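把走廊尽头那块没用的角落收拾成鞋和杂物的落脚处

先说一下背景。我们租的这套房子在一栋改过用途的楼里，据说楼是1900年盖的，后来里面全部翻新成办公室，再后来又改回住家。所以格局有点怪：墙是白色的大块墙板，平平整整，地上铺的却是那种深灰色的办公室方块地毯。刚搬进来的时候我嫌它丑，住了几年反而习惯了，耐脏，走路没声音，邻居也从来没上来敲过门。

唯一让我头疼的是走廊尽头。那里有一小段墙，靠着一个浅色木柜，柜子和墙之间形成一个角落，什么东西都往那儿堆。鞋，雨伞，快递盒，猫的旅行包，去年冬天买了没用完的融雪盐。每次有人来我都得提前把门厅的灯关掉，假装那边是一片神秘的黑暗（真的干过，不止一次）。

今年春天我终于动手了，前后花了两个周末。中间走了不少弯路，写下来给同样住在这种地毯房子里的朋友参考。不用打孔，不用请人，工具就是卷尺、吸尘器、螺丝刀和一卷纸胶带。

一、先把东西全部搬出来

我知道每一篇收纳文章都这么写，我以前看到这句就关网页。但这一步确实省不掉。我一开始想偷懒，只把最上面那层拿走，结果量尺寸的时候卷尺卡在一只靴子里，量了半天量出来的是靴子到墙的距离。

搬出来以后别急着分类，先在客厅地上摊开，铺张旧床单垫着。我家摊开以后场面相当壮观，光是购物袋里套着的购物袋就能再装满一个购物袋！

我的分法很简单：每天都要碰的，每周碰一次的，换季才碰的，还有我根本想不起来是什么的。最后那一堆我放进纸箱，用纸胶带封好，写上“11月再看”。如果到了11月还没人找过里面的东西，整箱送走。这个办法是从我前室友那里学来的，她搬家次数多，比我狠得多，她连箱子都不打开就直接送。我做不到，我肯定会打开看一眼，然后又留下一个坏掉的手电筒。

二、清理地毯，尤其是踢脚线那一条

东西搬走以后你会看到地毯本来的颜色，可能会吓一跳。

方块地毯的好处是可以单块处理，坏处是接缝会藏沙子。普通吸头吸不到，要换那种扁扁的缝隙吸头，沿着接缝慢慢走，一条一条来。走完横的再走竖的。踢脚线和地毯交界那条线也是同样的办法，吸完以后拿一把旧牙刷，干刷，把毛刷出来，再吸一遍。

千万别一上来就喷清洁剂。我第一次就是这么干的，沙子遇水变成泥，钻进纹路里，后面花了整整一个下午用湿毛巾一点点按出来。正确的顺序是先干后湿，干的做到吸尘器里听不见沙粒响为止，再处理污渍。

污渍我用的是温水加一点点洗洁精，白毛巾蘸湿拧到不滴水，从外圈往中心按。不要搓，搓了会起毛，深色地毯起毛特别显眼，侧面一打光就是一块白蒙蒙的。按完换一块清水毛巾再按一遍，最后垫上厚厚的厨房纸，压一本重书过夜。我压的是一本Stępień牌的家居目录，厚得像砖头，这大概是我买来之后它第一次派上用场。

白墙板上的鞋印，用白橡皮就能擦掉大半。剩下的拿微湿的海绵轻轻带过。魔术海绵我不太推荐，它其实是在打磨表面，擦多了那一块会变得比周围亮（或者暗，看你家的漆），从侧面看很明显。如果一定要用，先在柜子后面看不到的地方试一试。

三、量尺寸，而且要量三个高度

这是我栽得最惨的地方，请务必看完。

老房子的墙未必是直的，翻新过的老房子也一样。我只在地面上量了一次宽度，兴冲冲下单了一个Mulen的窄鞋柜，到货一推，下面进去了，上面顶住了。退货又等了好多天。后来我学乖了，贴着踢脚线量一次，踢脚线上方量一次，再到你打算放东西的最高处量一次，三个数里取最小的，然后再减掉2厘米。

对了，踢脚线本身也有厚度。它再薄也会把架子往外顶一点，架子背后就留出一条缝，钥匙、发圈、猫玩具全往里掉。我的解决办法是在架子后上方贴两小块毛毡，让它上下都稳稳挨着，不会晃。

量完以后用纸胶带在地毯上贴出轮廓，贴好先别买东西，照常过两天日子。进门，换鞋，拎着菜走过去，半夜起来喝水。如果这两天里你的脚踢到胶带线，就说明尺寸大了。我贴的第一个轮廓一晚上踩了四次，于是老老实实缩了一圈。

四、选架子：为什么我最后用了铁丝的

我前前后后考虑过木架、布艺收纳格、塑料抽屉，最后用的是白色铁丝架。理由都很土：

通风。鞋子从外面穿回来总是有潮气的，放进封闭的柜子里，过不了多久柜门一打开你就后悔了。

轻。吸地的时候一只手就能提走，另一只手继续吸。别小看这一条，凡是搬起来费劲的家具，底下那块地你一年也不会打扫一回。

白色跟墙板是一个颜色，远看不显眼，角落不会显得更挤。

缺点也有。铁丝架的脚很细，压在地毯上会留小坑，而且细脚在软地毯上容易歪。鞋跟细的鞋放上去会卡在格子里，拿的时候整个架子跟着起来。还有就是便宜的铁丝架焊点处会掉漆，掉了漆遇潮就生锈，锈渍蹭在地毯上非常难弄。买的时候用手指沿着焊点摸一圈，刺手的不要。 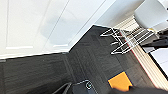
架子到家以后，先放平在地毯上看看有没有翘。做法是用手掌按住一个角，再按对角，如果能感觉到跷跷板一样的晃动，就是变形了。轻微的变形可以自己掰：找到翘起来的那一边，垫一条毛巾，慢慢往反方向压，压一点试一点。一次压过头了再往回掰，焊点就容易松，我有一个就是这么报废的，现在在阳台上给花盆沥水用。

细脚留坑的问题，我在每只脚底下套了橡胶脚套。五金店论袋卖，买之前拿游标卡尺或者干脆拿架子去店里比一下。太松的走两天就掉，掉了以后还会被吸尘器吃进去，听那个声音你会心脏停一拍。要是已经压出坑了，放一小块冰在坑上，等它化掉，再用勺子背面把绒毛挑起来。浅坑一晚上就能恢复，深的多来几遍。

五、柜子那一侧怎么处理

我家的木柜表面是一道一道竖着的细槽，浅米色，好看是真好看，积灰也是真积灰。平着擦根本没用，抹布只擦到凸起来的部分，凹槽里的灰越擦越实。

要顺着槽从上往下。我用的是一把刷油漆的软毛刷（全新的，不要拿刷过漆的来用！），刷的时候吸尘器的吸头跟在下面接着灰，一只手刷一只手吸，听起来手忙脚乱，多做两条就顺了。刷完以后用拧得很干的布包住一张旧会员卡的边，伸进槽里往下划。卡的硬度刚刚好，比指甲好用，指甲会断，别问我怎么知道的。

柜子底边挨着地毯的那一条最容易受伤，拖吸尘器的时候老是撞。我的习惯是吸到柜子前面就换成小吸头，平着柜边走，不用大吸头正面往里怼。习惯改过来以后，柜脚边再没添过新的磕痕。

架子跟柜子之间要不要留空？我一开始留了，想着整齐，结果那条缝太窄，伞倒进去就拿不出来。后来干脆让架子紧挨着柜子放，中间垫一条毛毡，铁丝不会直接刮到木头。毛毡选跟柜子颜色接近的，剪成窄条，用可移除双面胶贴在铁丝那一侧，别贴在木头上。撕双面胶撕掉一层木皮这种事，修起来比买个新柜子还让人心疼。

六、往上放东西的顺序

很多人架子一装好就开始往上堆，三天以后又变回原来的样子。我也是。第一个周末结束的时候我拍着手觉得大功告成，第二个周末进门一看，融雪盐又回来了，坐在正中间。

后来我定了几条规矩，写在便签上贴在柜门里面：

每个人架子上最多放2双鞋，正在穿的那种。其他的进柜子。

包不上架。包有挂钩，挂钩在门后。

快递盒当天拆，当天压扁，不许过夜。

雨伞撑开晾在浴室，收好了才能回来。

最下面一层留给湿鞋，垫一张烤盘大小的硅胶垫，下雪天尤其管用。原来我垫的是旧报纸，报纸湿了以后油墨会印在地毯上，深灰色的地毯看不太出来，可是袜子看得出来。

放的时候重的在下，轻的在上，鞋头朝墙。鞋头朝外虽然好看，像店里的陈列，可是拿的时候得绕一下手腕，时间长了大家就懒得放回去，往地上一脱了事。收纳这个东西，放回去比拿出来还要省事一点点，才坚持得下来。

七、几个买过才知道不值得的东西

鞋用除湿盒：小空间里有一点用，开放式架子上等于给整条走廊除湿，杯水车薪。换成小袋小苏打塞在鞋里，便宜，味道也去得干净，两个月倒掉换新的。

带轮子的底座：木地板上也许很好用。在地毯上它往前走一点就陷住，再用力就连架子一起翻。

Ballis的伸缩隔板：我买了最窄的那一款，装上以后老是往下滑，可能是我家的墙板太光滑了。也可能是我装反了，说明书只有一张图，我转着看了三个方向都觉得有道理。如果你家墙面粗糙一点，可以试试看。

香薰片：猫讨厌它。就这样。

八、日常维护

每周吸地的时候，把架子整个提起来，吸完放回去，前后不到五分钟。我会把吸尘器的缝隙吸头就挂在柜子侧面，伸手就能拿，不然每次都要去储物间找，找着找着就不吸了。

每个月用半干的布擦一遍铁丝，从上往下，顺便看看焊点有没有起漆。发现小锈点，用细砂纸轻轻磨掉，擦干净，点一点白色的修补漆，在通风的地方晾透再放回来。磨的时候拿到外面去，别在地毯上磨，红褐色的粉末掉进地毯的纹路里，你会回来重读第二节的。

换季的时候彻底搬空一次，地毯接缝全部过一遍。方块地毯如果有一块磨得特别厉害，可以跟柜子底下或者床底下的那一块对调（先确认是不是可以揭起来的那种，有的房子是满胶粘死的，硬揭会把底衬撕烂，租房的朋友最好先问房东）。对调的时候注意看背面的箭头，方向要一致，方向错了，绒面的反光就会跟旁边不一样，平时看着像一块没干的水渍。

我房东Igor Ziółkowski第一次来看的时候，盯着走廊尽头看了好一会儿，问我是不是把墙重新刷了。没有刷，就是擦干净了而已。他走的时候还要了脚套的尺寸，说他在Sovusholm的房子也是这种地毯。

评论里如果有人问鞋柜的具体尺寸，我就统一回一句：量你自己家的，三个高度，取最小。还有，那箱写着“11月再看”的东西我到现在没拆，猫每天睡在上面，它对这个高度很满意。

更新于2019-05-18，补充了脚套和柜子凹槽的部分。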